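Quando o robô fica parado no meio do caminho

Por Jade Caron, com a ajuda de Danilo Belmonte

Já te aconteceu esticar a mão para pegar o copo, esbarrar nele e ver a água correr pela mesa inteira? Pois os robôs também passam por apertos parecidos, e hoje vamos contar a história de um deles, que mora no laboratório Pallumora e tem um jogo de encaixe muito parecido com aqueles que talvez você tenha usado quando era bem pequenininho (lembra? o cilindro no buraco redondo, a barrinha na fenda comprida).

O trabalho do robô é esse mesmo: pegar cada peça azul e colocar no lugar certo. Parece fácil, não é? Para você é, porque os seus olhos, os seus dedos e o seu cérebro conversam o tempo todo sem você perceber. O robô precisa calcular cada pedacinho do movimento. E foi numa manhã de maio que uma dessas contas deu errado.

O que aconteceu

O braço esquerdo ia descendo devagar, como fazia sempre, para colocar um pino. Só que, em vez de entrar no buraco, o pino encostou na borda. O robô não percebeu e continuou empurrando. Empurrou, empurrou mais um pouco, e de repente, clac! Os dois braços pararam onde estavam e uma luz de aviso começou a piscar no computador da Dace Adomaitis, a engenheira que cuidava do teste.

Na tela apareceu uma mensagem curtinha: erro 433. Cada erro tem um número, mais ou menos como as páginas de um livro, e assim fica fácil procurar o que ele quer dizer. O 433 significa "estou fazendo força demais". Era o próprio robô pedindo para parar!

A Dace chamou o colega Shahzad Pirzada e os dois foram olhar tudo com muita calma, sem encostar em nada. Essa é uma regra importante: mesmo quando um robô parece dormindo, ele pode ainda ter energia nos motores, e um braço daqueles é bem pesado. Primeiro se desliga a força, depois se chega perto.

Depois de muito procurar, eles descobriram o culpado: a folha branca onde fica o jogo tinha escorregado 2 milímetros. Pegue uma régua e veja como isso é pouquinho! Mas o robô tinha guardado na memória o lugar antigo dos buracos e foi direto para lá, todo confiante.

Colocaram a folha no lugar, prenderam bem os cantos e recomeçaram. Na mesa de trabalho, a garra de metal do braço esquerdo fica bem pertinho de um pino azul, enquanto a mão direita, com os dedos curvados, está no ar, sem tocar em nenhuma peça.

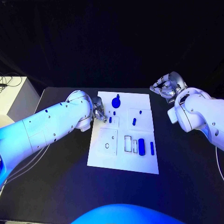
Como o robô sabe que está apertando demais?

Dentro das juntas dos braços existem sensores de força. Faça uma experiência: encoste a palma da mão na parede e empurre de leve. Agora empurre mais forte. Sentiu a diferença no pulso e no cotovelo? O sensor faz uma coisa parecida e manda um número para o computador. Se o número passa do limite, os motores param na mesma hora.

Naquele dia o limite estava alto demais, e por isso ele demorou a parar. O pino ficou com um risquinho do lado, mas ninguém se machucou. A Dace baixou o limite, e o Shahzad ensinou o robô a conferir com a câmera onde está a folha antes de começar cada rodada.

E se acontecer de novo?

Pode acontecer, sim. Por isso existe também um botão vermelho grandão, que qualquer pessoa da equipe pode apertar se achar que alguma coisa está esquisita. Não precisa pedir licença e não leva bronca quem aperta à toa. Se um dia você visitar um laboratório, pergunte onde fica o botão de parada. As pessoas de lá costumam gostar muito de mostrar!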